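Notes From the Cheap Seats

24 July 2024

I have a confession to make before we go any further. I used to be the person who checked the running time before buying a theater ticket. Ninety minutes, no intermission? Sold. Anything longer and I started thinking about parking.

So you can imagine how I felt when my editor sent me to see Plotorari, a one-woman show that runs two hours and change, in a converted feed store in Salinas, with 26 characters and exactly one performer. I packed a granola bar. I wore the comfortable shoes. And then I sat there with my mouth open and forgot I had a granola bar at all.

The performer is Rosalba Sorrentino, who also wrote the thing, and who spent four years collecting the interviews it's made from. The subject is the Lorkgate cannery fire and the long, ugly trial that came after it. If you grew up around here you know the outline. The doors, the night shift, the jury that went home early. What you may not know, and I sure didn't, is how many people in that town still can't agree on what time the whistle blew.

Sorrentino doesn't try to settle it. She plays the foreman, then the foreman's sister, then a teenager who was parked across the road with his girlfriend and has been telling the story wrong (his word!) ever since. Every line comes straight off her recordings, with the coughs and the false starts and the places where somebody gets up to let the dog out. There's a retired juror who takes nearly six minutes to say he's sorry and never quite gets to the word. I've seen big casts with real budgets do less.

We met for coffee the next morning and she was hoarse and very funny. She told me the first version ran close to four hours and was performed for her mother and two cousins, one of whom left to move his truck and did not come back. She told me the transcripts filled 3301 pages and that she kept them in banana boxes under her bed.

"I didn't pick the best talkers," she said. "I picked the ones who changed their minds while I was sitting there."

I asked how she keeps all those people straight in her head, and she said she doesn't, really. She keeps them in her body. The foreman lives in her lower back. The sister is all in the chin. The lawyer for the company, a smooth fellow the show calls Zamitz, took her the longest, and she only found him once she stopped moving her elbows.

I wish I could say I understood that right away. I nodded and ate my muffin. But on the second night (yes, I went back, on my own dime) I watched only her elbows for a while, and darned if she wasn't right. Zamitz keeps them glued to his ribs. When he finally lifts one to point at a witness, the room gets cold.

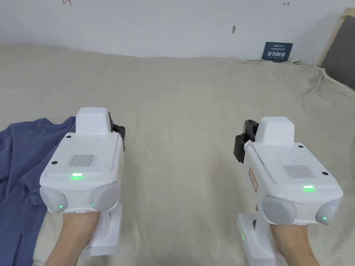
Her set is hardly a set at all: a table, a chair, a pitcher of water, and a coat that gets passed from one character to the next. I'm a sucker for this kind of thing, and it has made me a terrible nuisance, because I now look at every flat surface like it's waiting for an actor. Spread a rumpled cream-colored cloth in front of a plain white wall, put one hand at the left and one at the right with a wide stretch of bare fabric between them, and I'm already wondering who's about to get cross-examined. Sorrentino gets a whole courtroom out of that sort of gap. She puts the judge at one end of her table and the widow at the other, and lets us look at the distance.

The feed store seats 280 and it was full both nights I went. In November the show moves to a proper house with 800 seats, velvet and everything, and I'm a little nervous for it. So is she. Part of what gets you in Salinas is that you can hear the fellow behind you breathing, and when the juror is struggling toward his apology, you can hear that the fellow behind you has stopped.

There's also the talkback, which I normally skip. Please don't skip this one. On my first night a woman stood up near the back and said she had been on the night shift, and that the sister never would have used that tone, not with family. Sorrentino asked her to come down front and show her how it should go – and she did, chin and all. The next night the sister sounded different.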